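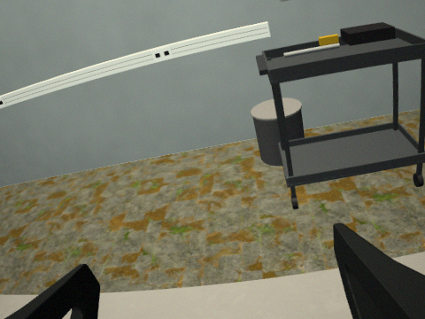
Notov Bench Arm Demonstration
Westmont showroom, 5 April 2026

Two sessions, 23 places in each. Entry is free but you need to book.

Each session runs the Notov arm with the Rorik two-finger gripper, first in the simulator and then on the bench. Staff will change the fingers, set the grip force and run a pick from a cart. You can take the controls at the end.

Bring your own parts if you want them tried, up to 400 grams each. Closed shoes, please.

Dal Bello service plans can be quoted on the day. Lead time on new arms is 4 weeks. Parking is at the rear of the centre.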